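# Fendby scene pack for tabletop manipulation - worth the license?

**plimsole_k** - 12/02/2021

Evaluating the Fendby pack against our own scene generator. 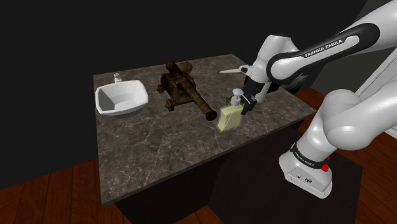 Fendby is sold as a content subscription: tabletop scenes, object meshes with collision geometry, and a randomizer that picks surfaces and clutter. The trial gives you 41 scenes and 857 meshes. Import was clean and the arm description loaded without edits. My concern is object selection. With the randomizer on defaults I get a sink basin, a model cannon on a wooden carriage and a pump soap dispenser sharing one marble countertop. The dispenser is a reasonable grasp target. The cannon is not something our policy will ever meet. Has anyone trained on this and measured transfer?

---

**hexdrive**

We ran it for a quarter. The odd combinations are the point of the product. If the distractors always match the room, the policy leans on context and you see the drop later on real clutter. I would leave the category filter off.

---

**tolstack**

Disagree. Distractor variety is useful, but you pay for it in mesh quality. Spoked wheels and carriage planks are thin, concave geometry. What does the collision hull look like on that cannon? If it is one convex hull, contact near the wheels is meaningless.

---

**plimsole_k**

Convex decomposition, 26 parts. Wheels are solid discs in the collision mesh, spokes are visual only.

---

**tolstack**

Acceptable for a distractor. I would not grasp it.

---

**nine_bar**

Check the friction values before you compare anything. Ours shipped with one coefficient for every object, glass or wood. Support at Hinds (they resell it here) said per-material values are planned for December. We wrote our own table in the meantime - about 9 hours of work, mostly looking things up.

---

**hexdrive**

That was fixed for us in the last update. Which version are you on?

---

**nine_bar**

The one before, then. I will retest. My complaint about the lighting stands: the default background is flat black and there is no option to swap it in the GUI, only in the config file.

---

**plimsole_k**

Confirmed, config file only. Plimport has backgrounds in the GUI but a much smaller mesh library, and the export format is its own.

I will run the same pick task with the category filter on and off, same seed, and post both success rates. Dispenser first, as the pump head gives the fingers something awkward to clear on a top approach.

---

**tolstack**

Post the contact settings with it. Success rates without solver parameters are of no use to me.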